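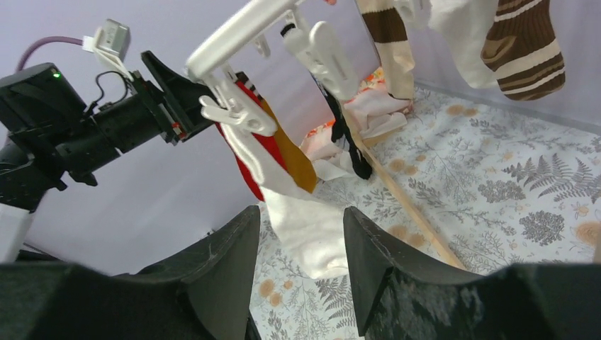
By Maribeth Szalai, Home and Household Columnist
October

Print this article | E-mail to a friend
Shares: 2

I spent a whole Friday looking at laundry and I would do it again tomorrow. The Dutska open day happens once a year, in the old mill building at the Tratville end of Tranwood, and I had been meaning to go ever since a neighbor came home from it raving about buttonholes. (She was right about the buttonholes. I'll get there.)

Dutska teaches and studies housework, which sounds dry until you're inside. The doors open at 9 in the morning and by ten past there was a line down the front steps, strollers and all. You pay 2 dollars, you get a paper map and a sticker, and you go wherever you like. I went straight upstairs, because the map had a little drawing of a clothespin on it and I'm only human.

The upstairs rooms are all washing, drying, folding and mending, and the drying room was where I lost most of my morning. I expected big machines with round glass doors. Those are downstairs, and very shiny they are too, but what got me was a light wooden stand with a metal rod across it and one white plastic hanger on the rod, the kind with clips dangling all over. My grandmother had one just like it over the bathtub! Hers had lost so many clips by the end that it hung at a tilt, and she used to balance it out with a washcloth.

And the socks. Nothing matched, and I loved it. There was a red one with a black-and-white striped top, a mustard one next to it, a black one by itself, and a long white one that hung down past everybody else. I own a white sock like that. Its partner went missing two apartments ago and I still can't throw it out. With more clothes in a pile on the floor underneath, it looked so much like my own Sunday evenings that I felt right at home.

The mat has big flowers on it, by the way, and I want one. I asked at the desk where it came from and they didn't know, so if any reader has seen a floral floor mat with gray flowers in it, please write to me at the usual address.

I hadn't given clip hangers much thought since Grandma's, and now I can't stop. They take up so little room! You can load one up sitting on the edge of the bed, carry the whole thing to wherever the air is, and bring it all back in one trip if it starts to rain. A printed card on the wall said to spread the heavy pieces to both ends before filling in the middle, and to leave a gap between thick socks if you can spare the clips. I have been jamming mine shoulder to shoulder for years and wondering why the toes were still damp on Tuesday.

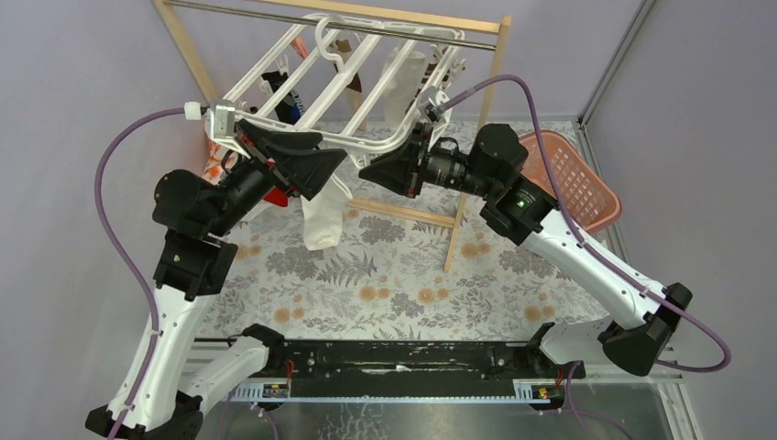
Cuff or toe, a woman behind me wanted to know, because in her house it was toes up and her husband's family did cuffs up and it had come to words one Thanksgiving. Well, that set the whole room off. The cuff people said the foot is heavier and should hang down. The toe people said a clip on the cuff ruins the elastic. A boy in a raincoat said he puts his on the radiator. I'm cuffs up myself, out of habit more than anything, and I did not change my mind, but I came home and hung half a load the other way just to see. Ask me next month.

Lunch was in the courtyard, soup and a roll, and the sun came out long enough to eat it. Afterward I did the mending room (buttonholes by hand, slow and beautiful, and they let you try – mine looked like a caterpillar) and then the soap table. That was run by Orlandini, a small soap maker from Tratville, with bars cut from a long block while you waited. I bought 2. One is lavender and the other is something green that smells like a cut hedge, and my linen closet has never been so happy.

Then the sock wall! Dutska keeps 1,000 odd socks pinned along the downstairs hallway, handed in at the door over the years, and if you spot the twin of one you have at home you can take it away with you. I walked it both ways, very slowly, with my long white one in mind. No luck. A man near the end found his, a brown wool thing with a darned heel, and got a round of applause.

I do have one grumble. The folding room is tiny and the fitted sheet demonstration was packed to the door, so all I saw was elbows. They had 600 visitors this year, according to the board by the exit, and I think most of them were in there with me. Move it to the courtyard, please, and give it a second showing after lunch.

If you go next fall, wear flat shoes, as the stairs are steep and the handrail stops short of the top. Parking on the Tranwood side fills up early – the lot behind the bakery is a five-minute walk and was half empty when I left. Bring an odd sock for the wall. And if you're a toes-up household, the drying room is the second door on the left and they are ready for you.

Print this article | E-mail to a friend
2 comments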